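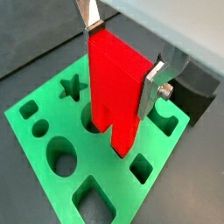
Toy library opens its doors in Graltstead

Saturday, January 10, 2026

I stopped by the old Presberg store on Alamska Street this morning for the opening of the new toy library, and I stayed a whole lot longer than I'd planned. There are 95 toys on the shelves to start with, and members can borrow up to 4 at a time and keep them for three weeks. Joining costs $30 a year per family.

Puzzles and shape sorters get the long shelf by the window, and that's where most of the little ones ended up. I had a go at a sorter myself — those blocks with a notch cut out of the bottom are harder to line up than I remember! A boy next to me got his in on the second try and went off to find the trains.

Everything goes back in a clear bag with the number of pieces written on the tag, so please check under the couch before you return anything. Missing blocks can be reported at the desk, and there's no fine for the first one.

The library is open Saturday mornings for now, with a weekday session planned for July. Parking is behind the MacLeish Building (the front lot is for the dentist). Donations of clean, complete toys are welcome, but no stuffed animals, please — they already have a closet full.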